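Print | E-mail

About Prurkham Knitting School

We teach hand knitting to complete beginners and to people who want to get past scarves at last! Iolanda Furtado opened the school with 3 pupils and a box of odd needles, and we still keep classes small – you get proper help when a stitch drops.

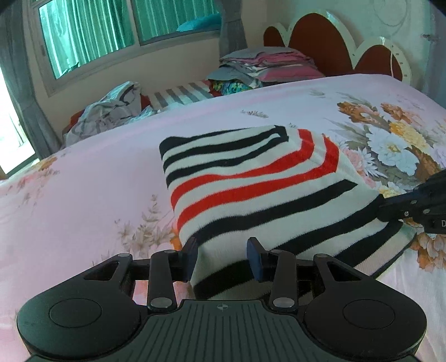 What we teach

Stripes, sleeves, neat edges and plenty of mending. Shigeru Wada takes the evening group, which starts again in April, and tea is always on.

Print | E-mail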